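4.2 Equipment budget

Second arm quoted by Trarumetti, 13 weeks lead. Moltura was cheaper but no spare fingers in the price – dropped. Order goes in July.

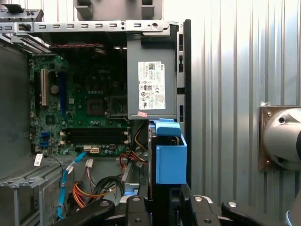
Figure 2. Teardown cell, desktop tower with side panel off.

Fixtures and grippers take almost 80 percent of the remaining funds, the rest is spares. Cable handling drives the choice. Power wires loop past the blue drive caddy, so slimmer fingers are budgeted befor any new camera. Cullinane quote still pending.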